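Trolik Standing Desk Review: A Big Gray Top I Keep Finding Excuses to Use

I've worked at kitchen tables for most of my adult life, so take my excitement with a grain of salt, but I love this desk. The Trolik is a sit-stand model with a gray top and rounded corners, and I've been writing, soldering, wrapping presents and eating lunch at it since October.
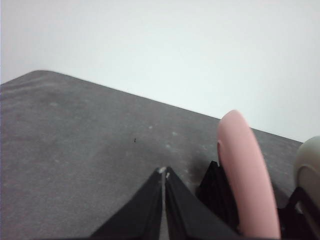 Imelda Salazar
Home Office Editor

Let's start with the motor, the part I was most worried about. My old desk from Zirkside groaned like a garage door every time it moved (my downstairs neighbor brought it up more than once). The Trolik hums. I can raise it at 11 at night with someone asleep in the next room, and it stops right where I saved it.

Putting it together took me one long evening, with help from Adalberto Lopes on our test desk, who held the legs while I hunted for the right bolts. The bolts come in labeled bags, bless them! The booklet is less good. Step 11 shows the crossbar upside down, and we put it on that way, took it off, and put it on again.

I like the color a lot more than I expected to. It's a soft, mottled gray that doesn't throw light back at me in the afternoon, and against a white wall it looks calm and a little serious. Crumbs do show, and so do scratches, so if that sort of thing bugs you, get a big desk pad and be done with it.

Standing height is where it really won me over. I'm tall, and most desks in this price range start to sway once I get them up to my elbows. This one has a tiny wobble if I lean on the front edge, but typing is fine, and my monitor stays put.

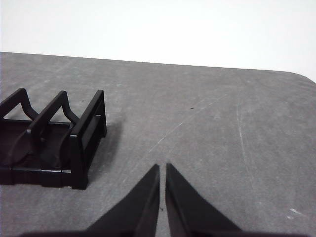
Price and where to buy

The Trolik sells for $1,050 with the motor and top included. Ternport carries it in the store, so you can go and push the buttons yourself, which I'd recommend. The cable tray is extra, and I'd get it. Delivery to the Tolentino area was free for me, but they leave the boxes at the curb, and the one with the top in it is a two-person lift.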